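**Status:** work in progress, last touched April 1, 2026. Please read the bit about finger pads before you copy any of my settings!

# keyboard-tidy: trying out two sets of gripper fingers

I started this because I wanted one honest comparison between the Brandão fingers we've had for ages and the newer Nultik ones. Keyboards seemed a good choice (flat, light, slippery, an awkward length), so that's what both arms get to move about. So far the repo has 145 episodes in it, all teleoperated, with wrist views and a fixed view for each.
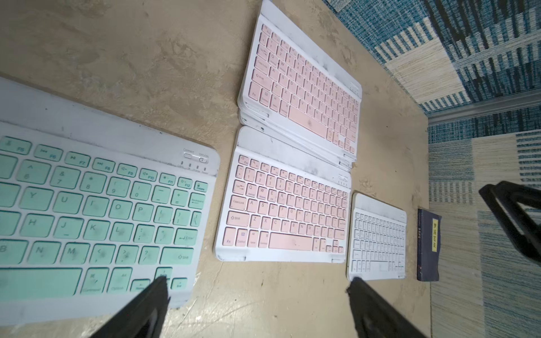
*Wrist view: mint keyboard in front, pink and white ones behind.*

## What's in each episode

- `wrist_left` and `wrist_right`, one video per arm
- `overview`, the fixed camera
- `joints.csv`, positions and gripper opening
- `notes.txt`, which is me typing quickly, so forgive the spelling

The task is always the same: pick up keyboards and put them on a stack. I leave a few other bits on the floor of the cell so the arms have something to steer round.
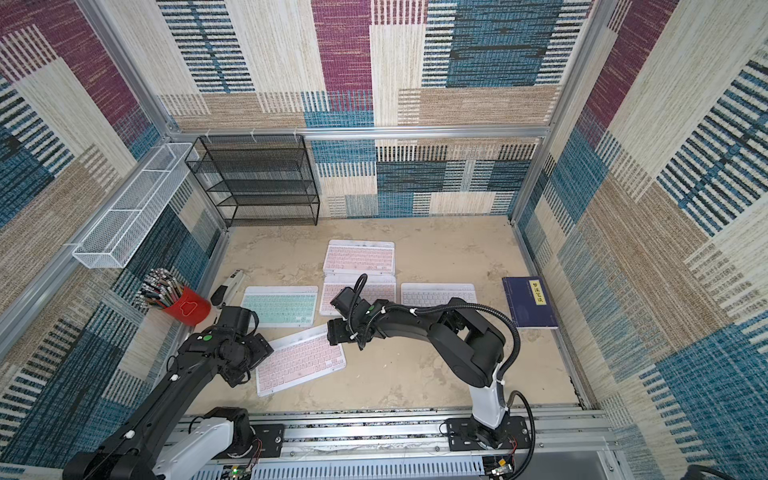 *Overview camera, both arms out over the keyboards.*

## Things I've noticed

The thin edges are the hard part. With the Brandão pads I have to come in quite low, and if I close too early the keyboard just skates off. The Nultik ones are more forgiving, though they grip so well that letting go cleanly takes practice. I dropped 7 in one afternoon before I slowed the opening speed down, and after that things went much better.

Steep holds are worth a look if you're training on the wrist views, as the keyboard can fill most of the picture and hide whatever you were aiming for. I'd use the overview alongside them.
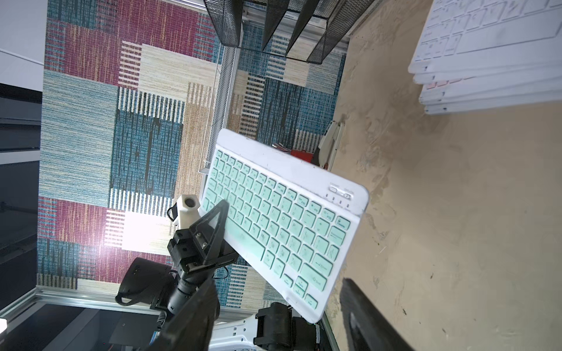 Hélène Zacharias wrote back that she'd want the closing force logged too, because gripper opening alone won't tell her whether a pad is slipping. Fair point, and it's next on my list. The Zeltico controller does report it, I just never saved it.

## Known problems

- In 4 episodes the clocks on the two arms drift apart. They're listed in `skip.txt`.
- The November batch uses the old file names. Run `rename.py` first.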